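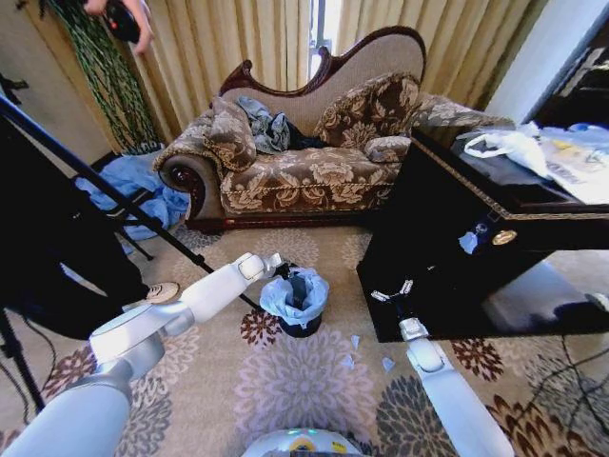

Last updated: 2021-03-19 by J. Kováčik

Ticket 1270: Sitting room, bin liner slipping and litter beside bin
Site: Woddale, ground floor
Reported by: Roswitha Hauser
Assigned to: Branislav Brabec
Status: Open, awaiting parts

Problem
Liner in the small dark blue bin does not stay over the rim in use. Once one side drops, light waste goes between bag and wall. Pale blue paper scraps on the carpet by the bin. Same fault logged in October under ticket 106.

Log
1. Checked liner size. Stock bags are the thin light blue Grevness type, too wide for this bin. Excess film gathers at the rim and pulls the fold off.
2. Tried a knot in the slack at the back. Held for 8 days, then tore at the knot.
3. Opened a new bag from the same roll. The film clings to itself and the mouth is hard to find. 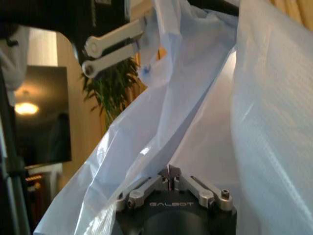 4. Pulled the mouth fully open before fitting, then folded the rim down by a hand's width. Better, but the fold still creeps when the bin is moved for vacuuming.
5. Elastic band under the rim: no slip in over 60 emptyings on the same model of bin upstairs (Ş. Ağca).

Workaround
Open the bag completely, push it to the base, fold the rim outside, fit band. Pick up scraps by hand before vacuuming. Keep the bin clear of the chaise, the fringe on the armrest catches on it.

Pending
Narrower liners on order from Amadi. Brabec to fit and report back. Cushions and loose cloths on the chaise are covered by a separate ticket, do not add them here.

Related tickets
- Curtain panels do not meet at center
- Black table, gold trim: polish leaves streaks
- Liner roll dispenser jams (Demovex)
- Carpet: paper fibers after vacuuming

This site uses cookies to keep you signed in. Accept | Settings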